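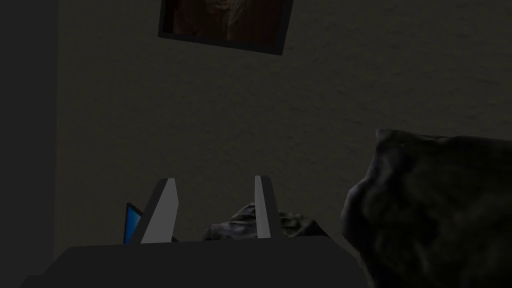 Picture on the wall

Why I still watch the small shows

March 26, 2023
By Pelletier

When I moved to this country I did not know anybody and my English was only from school. In the building where I rented a room, there was a paper on the door of the laundry: wrestling on Saturday, Nidley Hall, kids half price. I went alone. I understood maybe half of the words the wrestlers shouted, but I understood everything else. Since then I have missed very few of their shows, and people at my work ask me why I travel on a cold evening to see men and women I could not name to them without a long explanation.

I grew up with wrestling on television, like many people my age. It was dubbed by one single man who did all the voices, also the women, and he sounded tired. I loved it anyway. What I see now on television is much better made, with big screens and fire and ten cameras, and still I fall asleep before the main match. In Nidley I have never been close to sleeping.

The hall holds not so many people. They put the ring in the middle and the chairs are the grey folding kind which pinch your fingers. If you come early you can choose the second row, and I recommend the second row over the first one, for the reason that in the first row you will at some moment have a wrestler in your lap and your drink on your trousers. This happened to me in August. The wrestler said sorry very quietly, so the others would not hear, then he stood up and insulted my shirt. He was the bad guy that night and I think he did his job well.

The sound is what I notice the most. On television the ring makes one kind of boom. In the hall you hear the boards, the ropes, the shoes, and the breathing too. A chop to the chest is so loud that the whole row makes the same face. You hear also how they talk to the crowd between the moves, and how quickly they change their plan if the crowd does not care about something. Last month there was a tag match with a long hold on the mat, and a small girl behind me shouted "boring!" with all her force. The wrestler looked at her, nodded, and let go of the arm. After this the match became very fast.

The company is called Drastov Wrestling and they have 14 wrestlers on the list, if I count the referee who sometimes also wrestles under a mask (everybody recognizes his boots). They have a heavyweight belt and a tag belt. The heavyweight champion goes by Vundard, one word, and he has been champion for too long in my opinion. I don't say he is bad. He is big, he moves carefully and he never hurts his opponents. But each match he does the same: he loses for eight minutes, he gets angry, he does the backbreaker two times and it is finished. My neighbour in the second row already puts on her coat after the first backbreaker.

I would like to see the belt on somebody from the lower matches. There is a young woman who opens almost every show and she is the best seller of pain I have ever seen. When somebody twists her knee, she still limps when she comes out later to sell her T-shirts. I bought one, it is a bit tight. The colour washed out, but I wear it for painting and in the garden.

A ticket costs 30 dollars now, and it was less before. I heard some complaints in the line. For me it is still a fair price for an evening of three hours. The hot dogs are not a fair price, so eat at home.

The thing I like less is the microphone. There is too much talking lately, sometimes two long speeches before the first match, and the speakers in the hall are so bad that even the people who were born here ask each other what he said. For a person like me it is lost completely. I would prefer one more match, or that they just shout without the microphone, as they did when I first came.

The next show is after Easter and they have promised a match for the tag belt with ladders. The ceiling in Nidley Hall is quite low. I have been thinking about this ceiling all week.

Filed under: Wrestling, Going Out, Life Here

3 comments

ropebreak
I was at the one with the "boring" girl, my favourite moment of the whole year so far. Totally agree on the champion. He should have dropped it before Christmas.

Marnie's Mum
We sat in the front row once and never again, my son got a boot in the popcorn. He still talks about it though.

secondrowleft
Bring earplugs for the ladder match. And the hot dogs are fine if you get the onions.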